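About Okon

Okon Football Association organizes amateur league and cup play for clubs in the Timitau district. Its office is open to member clubs from February.
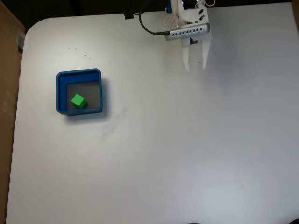
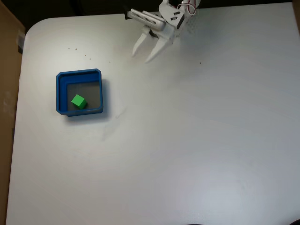
A white tabletop with a rounded corner, in both views.

The Association has 41 member clubs and 341 registered referees and coaches. Talha Mirani is President. Jihad Tarawneh is responsible for competitions, including the Kurup Cup, which is played over 2 legs.

Clubs wishing to join should write to the Secretary. The entry fee is 300 per team.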